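Minutes, Friday, Vallar House, ground floor lounge

Item 3. Keys
Three keys for Unit 113 were laid on the white folding table, near the front edge. Two are plain silver metal - the third has a black plastic head. Pavia is to stamp a number on each silver key before reissue.

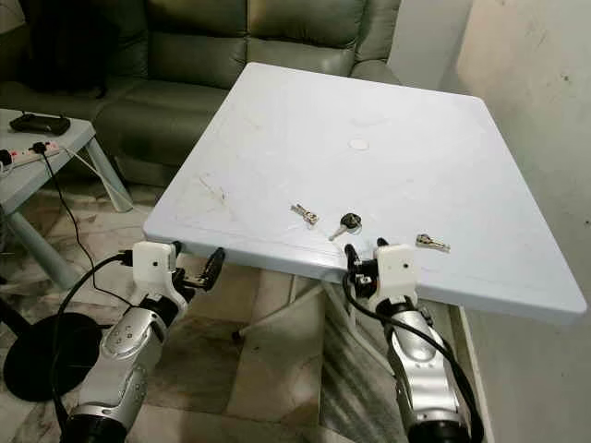
Replacement copies will be ordered through Gebru, limit of five per unit. The deposit stays at $30 per key. The Botorura storage keys were not discussed and carry over to September.

Item 4. Lounge furniture
The tabletop has smudges and a light scratch on the left portion. No repair was approved. The leather sofa stays against its present wall, and the power strip is to be tested before the next inspection.
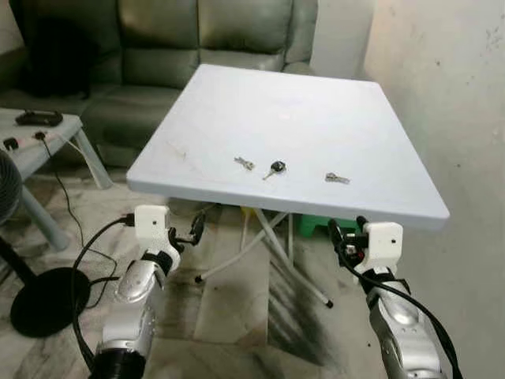

Question from the floor: Who signs for a key when a tenant moves out midmonth?
Response: The Pavia desk signs the return slip and enters the key number in the log the same day.

Item 5. Next meeting
Same room, 5 p.m. Key log to be circulated beforehand.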